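グリッパーを替えると何が変わるのか 造花のピッキングで比べた担当者に聞く

2022年1月15日
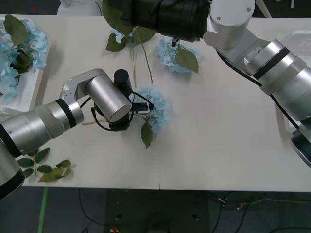
双腕のロボットで柔らかいものをつかむ作業に、どのグリッパーを使うか。Voneoの開発チームは昨年の5月から、この比較に取り組んできた。候補はHukov製の電動二指グリッパーと、Kesow製の細爪タイプの二つである。対象物には、形が崩れやすく、つかむ場所によって結果が変わるものとして造花のアジサイを選んだ。水色の花の房と葉のついた茎を白い作業台に広げ、左右のアームで拾い上げる。花の房には大きな葉がついたものがあり、担当者は「花だけを見ていると葉を巻き込みます。葉のほうが先に指に触れることが多いんです」と話す。

比較を始める前は、部品の仕分けに使っていた評価手順をそのまま流用するつもりだったという。箱や円筒なら、つかめたか落としたかの二択で記録できる。造花ではそれが通用しなかった。

「持ち上がっても、花びらの端だけをつまんでいることがあります。次の動作で落ちるので、成功とは言えません。途中から、持ち上げて向きを変え、置くところまでを一回と数えるようにしました」

この数え方に改めてからの試行は1174回になる。そのうち最初の400回は、人が操作して両方のグリッパーの癖を調べるために使った。担当者によれば、Hukovのほうは指の幅が広く、房全体を挟むのに向いている。ただし力の設定を少し上げると房がつぶれ、離したあとも形が戻りにくい。Kesowは房のすき間に爪を入れて中の茎をつかめるが、位置が数ミリずれると空振りする。

「どちらが良いかと聞かれると困ります。平均の成功率だけならHukovです。でも、つかんだあとに花の向きをそろえたいならKesowを選びます。茎を持っているので、手首を回したときに花がついてきます。房を挟んだ場合は、手首だけが先に回って花が遅れます」

アームは左右とも同じ型で、制御にはAkbulutのコントローラーを使っている。以前は腕ごとに別の制御箱を置いていたが、左右の動作開始がそろわず、受け渡しの試験で苦労した。Akbulutに替えてからは一つのプログラムから両腕に指令を出している。

「替えた直後は、かえって止まる回数が増えました。腕同士の接近を検知する範囲が広すぎたんです。作業台の中央で両腕が近づくたびに停止するので、範囲を13回調整しました。今の値が最適かどうかはまだわかりません」

カメラについても聞いた。手首の側に置くか、作業台の外に固定するかで、チーム内の意見は分かれていたという。手首に載せると、近づくほど対象が大きく見える。一方で、つかむ直前には花が画面いっぱいになり、輪郭がわからなくなる。

「細い茎を探すときは手首のカメラが頼りです。どの花から取るかを決めるのは、外からの画像のほうが安定しています。結局、両方を使うことにしました。時刻合わせの手間は増えましたが、片方に決めていたら茎の検出はあきらめていたと思います」

ケーブルの取り回しには、予想以上に時間を取られた。グリッパーとカメラの線が手首の周りに集まるため、回転の範囲が実質的に狭くなる。カタログ上は回せる角度でも、線が突っ張れば止めるしかない。チームでは線に余裕を持たせたうえで、200回ごとにコネクターの緩みを確かめている。

「評価表に配線の項目はありませんでした。今は入れています。Kesowは本体が軽い代わりに線の出る位置が横なので、腕の姿勢によっては引っかかります。これは数字の比較ではまったく見えなかったことです」

グリッパーの交換時間も記録している。Hukovは台座ごと外せるため短時間で済むが、Kesowは爪の位置合わせをやり直す必要がある。両方を一台で使い分ける案も出たものの、交換のたびに校正がずれ、見送られた。現在は左右の腕に別々のグリッパーをつける構成も検討している。房を挟んで支える役と、茎を持って向きを決める役に分けるという考えだ。

造花で得た結果が生花にも当てはまるかを尋ねると、担当者は慎重だった。

「造花の茎には針金のような芯があって、曲げた形が残ります。生花の茎は違う折れ方をするでしょうし、水分で指が滑ることも考えられます。今の設定をそのまま持っていくつもりはありません。力の上限から決め直します」

次の試験では、花の種類を増やす前に、葉だけの茎を対象に加える。小さな葉が並んだ枝は平たく台に張りつくように置かれることがあり、Hukovの幅の広い指では下に入りにくい。Kesowの爪先を少し薄くしたものを用意し、台に触れたときの停止条件とあわせて試す予定だという。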